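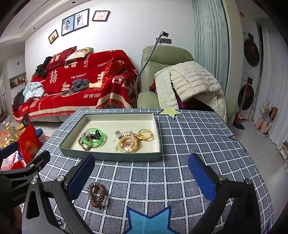

Saturday sales assistant, Mahasneh Accessories, Marnmont

Hours: 6 per week, Saturdays
Pay: 90 per shift, paid monthly
Closing date: 2019-08-24

Mahasneh sells hair accessories, scarves and small gifts from a shop on Grulden Street in Marnmont. We are looking for a sales assistant to work every Saturday, with extra shifts in the weeks before Christmas and again in May, when the town has its spring fair.

The job is mostly serving customers. You will work the till, answer questions about stock, wrap gifts and keep the displays tidy. Small items get moved from one tray to another all day long, and putting them back is a regular part of the work. You will also unpack deliveries from our supplier, Furkov, check them against the delivery note and price them up. Deliveries come in boxes of 100 and are not heavy.

You do not need shop experience. You do need to be on time, be able to add up a small sale without the till if it goes down, and be polite to people who are only looking. Some of our customers are buying for children and want help choosing. Others would like to be left alone, and you should be able to tell the difference.

You must be 16 or over. The shop has one step at the front door and a level entrance at the back. There is a stool behind the counter which staff may use at any time.

Training takes place over your first two Saturdays and is paid at the full rate. Séverine Langlois will show you the till and the stock book, and you will not be left alone in the shop during that time. Staff get a quarter off anything we sell, apart from items already reduced.

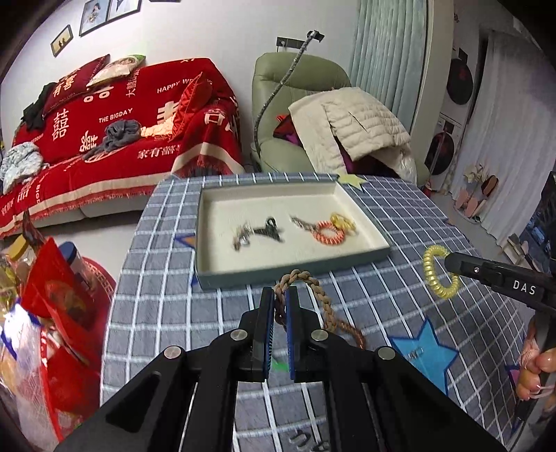 Nour Awwad worked Saturdays with us for two years and says the first month was harder than she expected. "I kept mixing up the prices on the clips. After that it was fine, and the shift goes quickly once people start coming in from the market. Bring your lunch, the queue at the bakery is too long for a half-hour break."

Breaks are half an hour for lunch, unpaid, and ten minutes in the afternoon, paid.

How to apply

Write to Edith Huamán at the shop, 235 Grulden Street, or hand in a letter at the counter. Please tell us your name, how to reach you, any Saturdays you already know you cannot work, and why the job would suit you. One page is enough. We do not need a photograph or school results.

Interviews will be held at the shop in the week after the closing date, in the evening after we shut. They last twenty minutes. We will reply to everyone who applies, and the person appointed will be asked for one reference before starting.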